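Skevance perception thread, April build. We moved grasp width estimation out of the planner and into its own node. It runs at 20 Hz and the planner reads the latest value.

Soft goods were the reason. The old depth filter took quilting for noise and smoothed it away, so contact points landed inside the object.
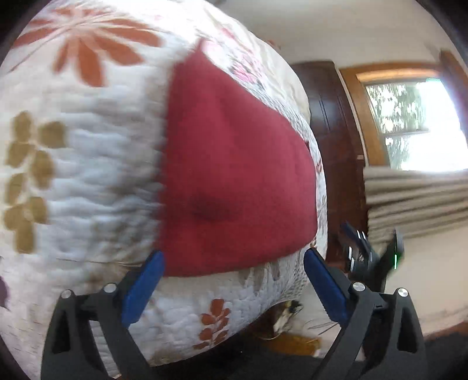
Quilted cushion, both blue pads on the white fabric below the red panel.

The new filter keeps the stitch channels. Leanne Naylor replayed 2000 logged grasps through both versions. Median width error went from 9 mm to 2.

Still open: a bright window pulls exposure down and the mask loses the dark fabric. Amber Mapplebeck has a patch on the Castillo branch. Merge waits on the replay tests, 75 left to run.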